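Rapport de projet, atelier mobilier, semestre 2
Projet Uma : remise en état du plan de travail de la salle commune
Ekene Oyelaran

1. Point de départ

Salle commune du bâtiment Hartley. Un grand plan de travail fait de panneaux posés bord à bord, utilisé tous les jours pour manger, découper, coller, un peu tout. Plaintes depuis la rentrée : miettes dans les joints, teinte pas pareille d'un bout à l'autre. Demande de l'atelier : proposer quelque chose de simple, budget 600 euros maximum, pas de remplacement complet.

J'avais d'abord pensé à un plateau neuf d'un seul tenant. Abandonné en deuxième semaine, trop lourd pour l'escalier et de toute façon hors budget.

2. Relevé

Fait un lundi matin avant l'arrivée des autres. Vaisselle enlevée, surface essuyée deux fois, puis j'attends 10 minutes. Mesures au réglet et à la cale. Le premier relevé était faux, j'avais lu le réglet à l'envers (à refaire, refait).

Points regardés :
- largeur des joints
- décalage de niveau entre panneaux voisins
- aspect de la surface, mat ou brillant
- différences de teinte selon la lumière

Pour la teinte, difficile de conclure. Le gris tire vers le rose ou vers le vert selon l'endroit, et je ne sais pas séparer ce qui vient de la finition et ce qui vient de l'éclairage. Il faudrait comparer avec une lampe fixe, pas eu le temps.
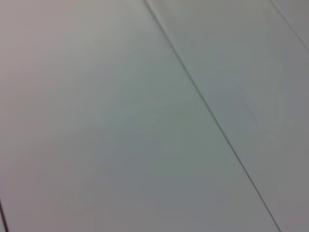 Fig. 1. Surface gris clair et joint principal entre deux panneaux ; la ligne paraît légèrement doublée vers le haut.

Le joint principal est celui qui m'a pris le plus de temps. En passant l'ongle dessus on sent un petit ressaut à une extrémité, puis plus rien. Deux hypothèses : chant un peu arrondi d'un côté, ou panneau qui a bougé sur son support. Je penche pour la deuxième mais il faudrait démonter, et l'autorisation n'est pas encore arrivée.

3. Solutions étudiées

a) Mastic souple dans les joints. Rapide, pas cher. Produit testé sur chute : Stuvano gris. Séchage annoncé à 18 heures, j'ai laissé tout le week-end. Résultat propre sur la chute, un peu trop foncé à mon gout.

b) Profilé fin collé par dessus. Facile à nettoyer au début, mais ça crée une bosse et les assiettes basculent. Éliminé.

c) Recalage par dessous avec équerres Modance. La plus sérieuse si le panneau a vraiment bougé. Demande deux personnes et une demi-journée sans accès à la table.

4. Choix

c) puis a). Recaler d'abord, mastic ensuite, sinon le joint va s'ouvrir de nouveau. Coût estimé : 90 euros, équerres et cartouche comprises. Reste donc de la marge, qui pourrait servir à un nouvel éclairage (hors sujet, mais demandé par plusieurs utilisateurs).

5. Ce qui manque

Pas d'essai de nettoyage avec les produits réellement utilisés dans la salle. Pas de mesure d'humidité. Les croquis du dessous sont dans le carnet, pas encore scanné, je les ajoute avant la soutenance. Vérifier aussi la longueur des vis, celles fournies me semble trop longues pour l'épaisseur du panneau.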